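Folding and Storage of Clothing in Shared Student Bedrooms

Project report submitted by Idris Samuel
Supervisor: Osian Rowlands
Department of Home and Textile Studies, Dumthorpe College

1. Introduction

Students living in college residences at Dumthorpe are allocated one chest of drawers and half of a wardrobe. The drawers supplied in Urkstead House are shallow, and thick garments such as sweatshirts and hooded tops take up a large share of the available space. Many residents respond by leaving clean clothing on the bed or the chair until it is next worn.

The project set out to establish which of 3 common folding methods is best suited to thick upper garments in these drawers, and whether the choice of method affects the condition of the garment when it is taken out again. The work was confined to clothing already owned by residents. No garments were purchased and no storage equipment was added to the rooms.

2. Methods of folding

The first method, referred to in this report as the flat fold, places the garment face down. Each side is brought to the centre line, the sleeve is turned back along the body, and the hem is lifted to the shoulders in a single fold.

The second method, the file fold, begins in the same way but reduces the body in thirds, so that the finished garment stands upright on its edge. It was expected to make the best use of a shallow drawer.

The third method, the roll, requires the garment to be laid face up. The sleeves are crossed over the chest and the garment is rolled firmly from the hem towards the collar.

3. Preparation of the garment

In all three methods the garment was first spread out on the bed and smoothed by hand. The bed was chosen in preference to the desk, which in most rooms is too narrow to take a sweatshirt with the sleeves extended. Bedding was pushed back towards the pillow to leave a level area.

It became clear early in the work that this first stage deserved more attention than had been allowed for in the project plan. A sweatshirt which is laid out with a bunched shoulder will carry that fold into the finished stack, whichever method is used. The sleeves also present a difficulty. Where the lining or trim has worked its way past the cuff, it must be tucked back before the sleeve is turned, or it will form a hard ridge beneath the body of the garment. 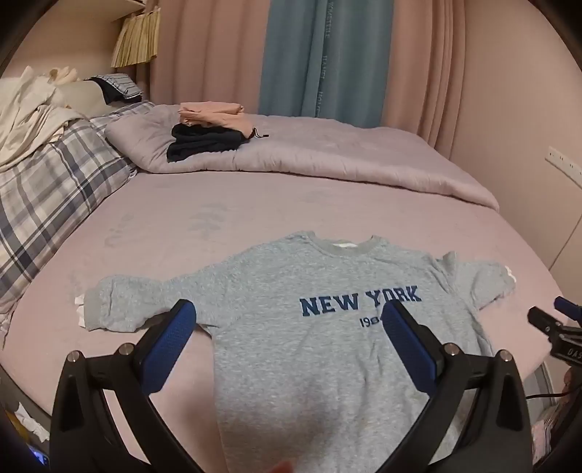
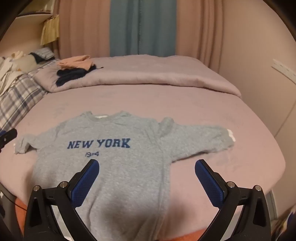 Student Project Reports, Issue 13, p. 50

The grey sweatshirt with navy lettering was used as the reference garment throughout the trial. It was selected for its weight and for the large printed area on the chest, as printed garments are often said to crease along the edges of the lettering. White trim shows at both cuffs, and the creasing down the body was recorded as a typical starting condition. Smoothing was carried out from the collar to the hem and then outwards along each sleeve.

4. Procedure

Each method was carried out by the same person on the same bed, in order to limit variation in technique. The folded garment was then placed in the second drawer of the chest with the resident's usual clothing and the drawer was closed. It remained there overnight and was removed the following morning.

On removal, the garment was laid out once more and examined for creases across the chest, at the shoulders and along the sleeves. A note was also made of how easily it could be withdrawn without disturbing the items on either side. Residents of Urkstead House were then invited to try each method with their own clothing and to state which they would be willing to continue.

5. Results

The flat fold produced the fewest creases. A single line was present across the lower chest, and it fell below the lettering. The method was quickly learned. Its weakness lay in retrieval, as a garment at the bottom of a stack could not be removed without lifting everything above it, and stacks which had been neat in the evening were frequently disordered by the next day.

The file fold made the best use of the drawer, as expected, but the results for thick garments were mixed. The reference sweatshirt would not stand unsupported and leaned against its neighbours until the drawer was nearly full. Two creases were found, one of which crossed the lettering. Thinner items, including T-shirts and light jumpers, performed well.

The roll was the least satisfactory of the methods. The rolled sweatshirt was too deep for the drawer to close without pressure, and creases at the shoulders were pronounced. Residents did, however, regard it as useful for packing a bag at the end of term.

6. Discussion

The results suggest that no single method should be recommended for the whole contents of a drawer. Flat folding is the more suitable choice for sweatshirts and hooded tops, provided that stacks are kept low. File folding may be reserved for lighter garments, which can occupy the front of the same drawer.

The condition of the garment before folding had a greater effect than had been anticipated. When the smoothing stage was omitted, all three methods gave poor results, and the differences between them were difficult to judge.

Certain limitations should be acknowledged. Only one reference garment was used, and it was examined by eye under ordinary room lighting. Drawers of a different depth, such as those in Dunbar House, might well favour the file fold. The overnight storage period was also short, and creases may become more marked when clothing is stored for a full term.

7. Recommendations

It is recommended that the residence handbook include a short page on flat folding, with a note on the preparation of sleeves and cuffs. A further trial in Dunbar House would be of value, and should include at least one hooded garment, as the hood was not considered here.

The author is grateful to the residents of Urkstead House for their time and for the use of their rooms.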